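3.2 Bedding and reported sleep temperature

Households in the Stullton sample were asked which covers they used between November and the end of the heating period. Of the 300 households that replied, 37 used a fleecy or fluffy blanket as the only top layer. The remainder used a duvet, alone or with a blanket over it. We did not separate wool from synthetic covers — few respondents still had the care label.
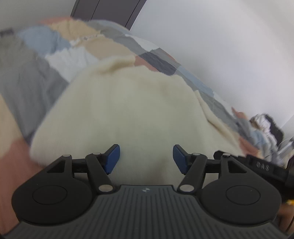
Figure 8. Cream-coloured blanket with a fluffy surface.

Blanket-only households set the bedroom thermostat higher at night, in line with the pattern Assunção found in the Urrutia survey. They were also more likely to live in flats. When dwelling type was added to the model the difference became smaller but did not disappear. Age of the main respondent had no clear effect, and we left it out of the later models.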